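Can a Robot Do the Dishes Yet?
By Rajkumari Vashisht
November 2019

You probably have at least one chore you would hand to a robot if you could. Many people pick the dishes. Dishwashers have been around for a long time, but a dishwasher is a box that sprays water. Someone still has to scrape the plates, load them, and put them away. Can a machine do that part?

The short answer is: some of it, slowly.

Start with the dish rack. To you it is easy. You look for a gap, and you drop the plate in. A robot has to work out where every peg is before it moves. Many robots do this with a small camera near the hand. The camera sends a picture, and a computer program looks for edges and spaces.
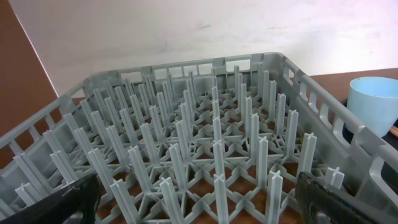
Pegs are hard for a computer because they all look alike. If the hand moves a little to one side, the new picture looks almost the same as the old one. The program can lose track of which row it was aiming for. A person would feel the plate bump a peg and shift it over. Lots of robot hands cannot feel a bump like that.

Robot hands are also simpler than yours. You have five fingers on each hand, with joints that bend. A common kind of robot hand is called a gripper, and it has 2 fingers that open and close. It works like a pair of tongs.
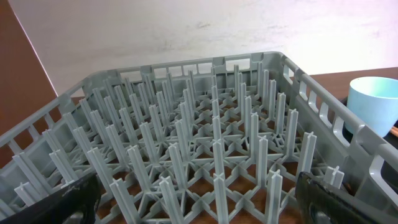 Cups cause trouble in their own way. A plastic cup is light and can tip over if it is pushed. Squeeze it too hard and it bends. Squeeze it too softly and it slips out. Glass is worse, because a computer may see right through it and miss the glass completely.

Then there are the small things, like spoons and chopsticks. A chopstick is thin and round, so it can roll. The gripper has to come down in just the right spot and close on it from both sides. If it is off by the width of a pencil, it closes on air.

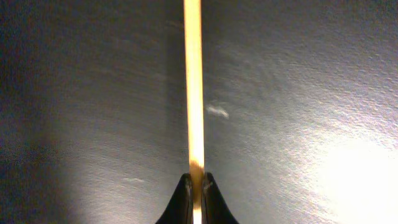
Holding a stick is one job. Turning it around and placing it where it belongs is another, and each step needs its own practice. A robot might try the same move 80 times while people fix its program in between.

Food makes everything messier. Rice sticks to bowls, falls on trays, and ends up on the table. You can brush up a few grains with your hand without thinking. For a gripper, one grain is a very small target.

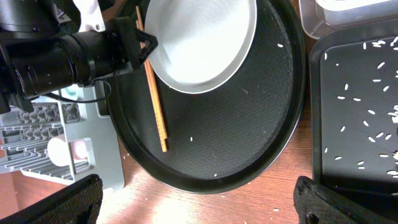 A bowl, chopsticks, and grains of rice, with a dish rack at the left.

So who does the dishes for now? You do, or someone in your family does. Robots are already good at jobs where everything stays in the same place, such as moving boxes of one size in a factory. Kitchens change every day.

Words to know
Gripper: the part of a robot that grabs things.
Program: a set of steps that a computer follows.

Try it yourself
Put on oven mitts and pick up a chopstick from a table. Next, try to stand it in a cup. Count how many tries it takes.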